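Print this article | E-mail this article

Putting fruit on a plate, by hand

Ching-wen Yip does most of her work at Parndale standing up. When she raises her left arm, so does the robot. The job this week is called Barbu, and it comes down to one orange fruit and one pink plate.

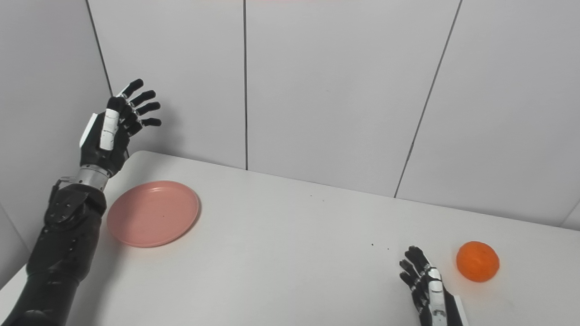

Each attempt is saved as one run. Yip wants 525 of them by the end of the month and does 80 on a good day. "My shoulders go before my patience does," she says.

The fingers are the hard part. A person closes a hand without thinking, but an operator has to watch the robot's thumb and wait for it – there is a slight lag.

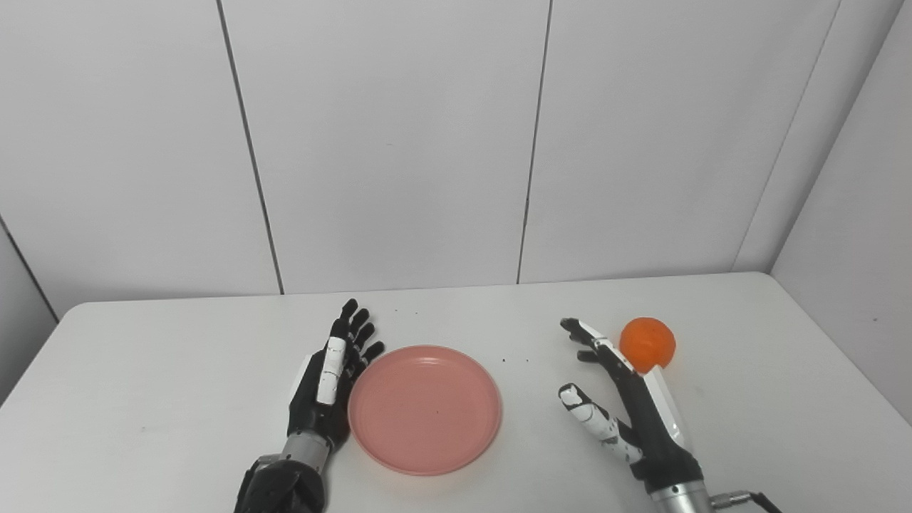
Mistuvow, the company that pays for the work, first tried writing the motions out as code. It gave that up in February. Bad runs are now kept and labeled too, and Yip marks them herself before lunch.

Print | E-mail

Comments (2)

gearbox13: What happens if the plate is a different color?

Dell R.: My nephew does this job. He says the gloves get hot.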